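Gella chess recordings: read this before you train on them

Gella is our two-arm chess set-up at Gesturix, and this folder holds everything it recorded up to the June clear-out. We love this data. It has castling, it has captures, it has two arms sharing one very small board and mostly being polite about it! It also has a fault running through part of it, and this file is mainly about that.

What went wrong

In some sessions the right arm's clock drifted behind the left arm's. Each arm kept its own time, and the logger (called Nel, written by Ehsan Jafri) trusted both. By the end of a long game the two could be over 2 seconds apart. The stop rule, meant to hold one arm back while the other is above the board, was reading those same times. So it sometimes believed the left arm had gone when it hadn't, and let the right one move in.

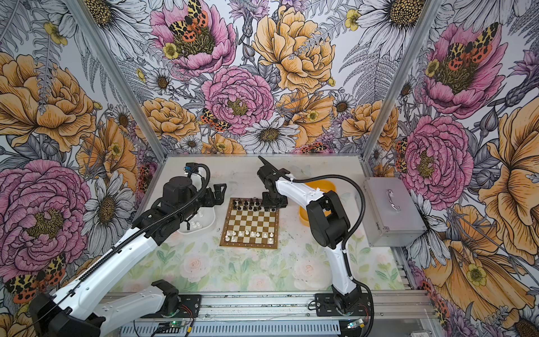
We had 4 knocks in all, gripper against gripper, at low speed. No one was hurt and nothing broke, though a fair few pawns went flying. Hye-jin Cha spotted the cause by playing both joint logs side by side and noticing that a knock showed up in one well before the other. Lovely bit of detective work.

What is in the folder

games/ has 3,000 single moves, each with joint positions, gripper state and video
drift/ has the 18 sessions with the clock fault, kept apart from the rest
knocks/ has the moves where the arms touched, with notes by Irfan Satti

Please don't mix drift/ into training. It is great fun for testing fault detectors, though, and we'd be thrilled if someone built one.

What we changed

Both arms now take their time from one clock, and Nel refuses to start if they disagree. The stop rule no longer uses times at all: it checks where the joints are. If either arm goes quiet, both halt and stay halted until a person presses reset.

Still open

Old video in drift/ follows the left arm's clock only. Tarun Awasthi has a script that lines up the right arm again, but it slips on very short moves. Fixes welcome, send them to Asif Arain at the Brumascombe lab.

Last edited February 3, 2019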